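Setting the Tray: notes for the Drudstead talk

Start without the slides. Ask who ate breakfast off a tray this week. Wait. Let the guilty ones enjoy it.

My claim, and I have 19 minutes to defend it, is that a tray is a table that has made up its mind. At Verbruggen we ran a lunch counter for six years on the theory that people know where a spoon goes. People have theories too. Most of them put the spoon in first and then discover they own a bowl.

(Slide. Give them a moment with the green tray, the spoon in the corner and the dishes still waiting on the right.)

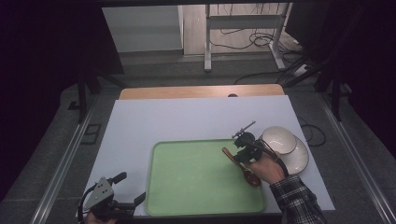

Gerrit Kramer wrote back after the Pekatau version of this talk that the spoon should always go down last, on the right, handle toward the eater, and that anything else is just storage. He added that his mother would have sent the whole thing back to the kitchen.

Fine. Read that out in full, he may be in the room. Then point out that bowl first, spoon last works beautifully until you carry it through a swinging door. A spoon laid loose beside a bowl will travel. I timed it at Pokumham: some 9 steps before it reached the far side, and I was trying - I was wearing my good shoes.

Pause for the shoes. If no laugh, go on quickly.
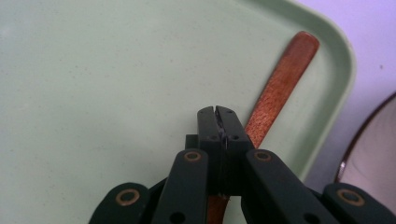

Rims are where the money goes, and where I'd spend it. Buyers look at color first, then price, then whether the thing stacks, and the edge gets whatever attention is left before lunch. Run a finger around a thick, rounded one like this green one and you can feel why I'm tiresome on the subject. Square corners collect crumbs. I've cleaned enough of them to hold a grudge.

Last part, 3 minutes at most: pass the sample trays down the rows, left side first. Zane Raudsepp has the spoons. Ask for them back.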